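Home Forums Storage & Walls Search Log in

Hooks keep dropping off my pegboard

Posted Tue 27 September by Revathi Shenoy

I put up a Clevel pegboard over my sewing table in April and the plastic hooks won't stay put. Every time I lift off a pair of scissors the hook comes with it. Same sort of thing as these, a disc on a short peg.

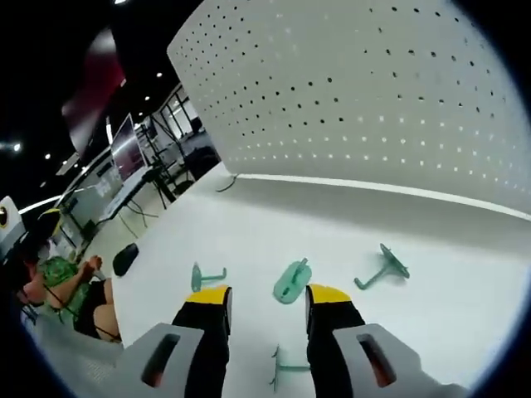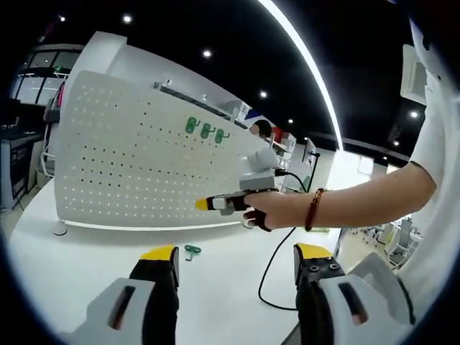
Is there a trick to it, or do I need metal ones?

Femix
Check the hole size before you buy anything. Pegboard comes in more than one, and a thin peg in a big hole will always wobble. Take one hook to the store and try it in the display panel. If it's loose there too, it's the hook. Mine were a size too small and I had been blaming the board for months.

Vivness
get metal

Pfeiffer
I'd try a dab of hot glue on the back of the peg first – it peels off later if you want to move things around. A twist of masking tape around the peg works for light stuff like thread and tape measures. Scissors I would hang on a screw in the wall. Also check that the board has a gap behind it. If it's flat against the wall the pegs can't go all the way in and they pop out with any upward pull. Mine sits on 12 small spacers and that cured most of it.

Contact us | Copyright | Back to top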